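Kategorie: Lehrbuch > Alltag und Automatisierung > Leseprobe

Kapitel 4
Die Bürste im Becher: Was Maschinen im Haushalt schon können

Als ich meiner Nachbarin erzählte, dass ich an einem Lehrbuch über Haushaltsroboter sitze, kam sofort die Frage, wann das Ding denn endlich ihr Bad aufräumt. Ich habe herumgedruckst. Im Kapitel 3 ging es um Fabrikhallen, und da hatte ich es leicht: Bei Grarosix in Truvimville setzt ein Arm pro Schicht 3.000 Deckel auf Dosen, immer denselben Deckel, immer an derselben Stelle. Ich stand daneben und war nach zehn Minuten ehrlich gesagt ein bisschen gelangweilt (schlechtes Zeichen für den Besucher, gutes Zeichen für die Anlage!). Ein Badezimmer ist leider keine Dosenlinie. Da liegt die Bürste heute links, morgen rechts, und übermorgen hat sie jemand mit in die Küche genommen.

Ich möchte dieses Kapitel deshalb mit einer Aufgabe anfangen, die so klein ist, dass man sie im Alltag gar nicht als Aufgabe wahrnimmt: eine Haarbürste in einen Becher stellen. Probiert es bitte kurz aus, bevor ihr weiterlest, und zwar langsam. Ihr greift die Bürste, dreht sie noch unterwegs, sodass der Stiel nach unten zeigt, und trefft eine Öffnung, die kaum größer ist als nötig. Wenn der Stiel am Rand anstößt, merkt ihr das in den Fingern und korrigiert, ohne hinzuschauen. Und dann lasst ihr los, und zwar erst, wenn die Bürste steht, sonst kippt euch der ganze Becher um.

Für eine Maschine stecken darin mindestens vier Probleme, die wir in diesem Kapitel der Reihe nach auseinandernehmen: das Greifen an der richtigen Stelle, das Umorientieren, das Einführen mit Kontakt und das Loslassen. Beim Greifen ist der Kopf der Bürste verlockend, weil er so schön breit ist, aber Borsten geben nach, und was nachgibt, verrutscht. Am Stiel wiederum hält es sich prima, nur soll ausgerechnet der Stiel ja in den Becher. Ich finde das ein wunderbares Beispiel dafür, dass man schon beim Zugreifen wissen muss, was man am Ende vorhat.

Die Bürste und ihr Becher, einmal mit der Hand am Werkzeug und zweimal aus der Nähe des Greifers:

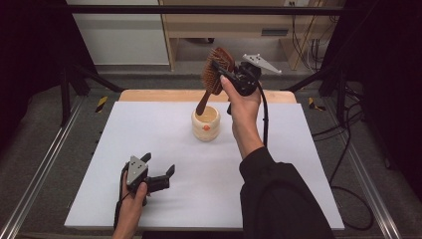
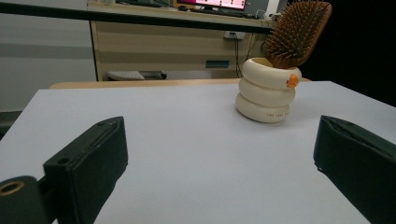
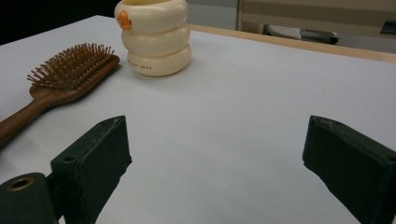 Kann eine Maschine das nun oder nicht? Meine Antwort lautet: unter guten Bedingungen ja, bei euch zu Hause eher noch nicht. In unserem Seminar haben wir mit dem Lernpaket Zonent eine ganz ähnliche Übung gemacht. Nach 70 Vorführungen traf der Arm den Becher in 17 von 20 Versuchen, und wir waren schwer begeistert. Dann haben wir den Becher gegen ein schmaleres Glas getauscht, und die Begeisterung war dahin. Nach 231 Vorführungen mit verschiedenen Gefäßen ging es deutlich besser, aber beim Loslassen fiel uns immer noch gelegentlich etwas um. Ein Kind, das gerade laufen gelernt hat, ist da auch nicht souverän, das tröstet mich ein wenig.

Wer aus der Praxis kommt, wird jetzt fragen, was das alles mit der Werkstatt zu tun hat. Eine Menge! Bei Sikora, einem kleinen Betrieb für Armaturen, sollen Pinsel und Feilen abends zurück in ihre Köcher, und genau daran ist der erste Automatisierungsversuch gescheitert. Das Fräsen läuft dort längst allein. Aufgeräumt wird weiterhin von Hand, jeden Abend kurz vor sechs.

Im Abschnitt 4.1 fangen wir mit dem Greifen an. Ihr braucht dafür noch keine Formeln, nur zwei Finger und irgendeinen Gegenstand mit Stiel. Die Kräfte am Becherrand kommen in 4.3, und wer dort ins Schwimmen gerät, blättert am besten zurück zum Hebelgesetz in Kapitel 2.

Kommentare

werkbank_ost: Das mit dem Aufräumen kann ich bestätigen. Unsere Maschine kann alles, nur nicht den Besen wegstellen.

lila_kaffee: Habe es mit der Bürste ausprobiert und dabei den Zahnputzbecher runtergeworfen. Danke auch :)

tf_lernt: Gibt es zu 4.3 Lösungen? Beim Becherrand komme ich auf das falsche Vorzeichen.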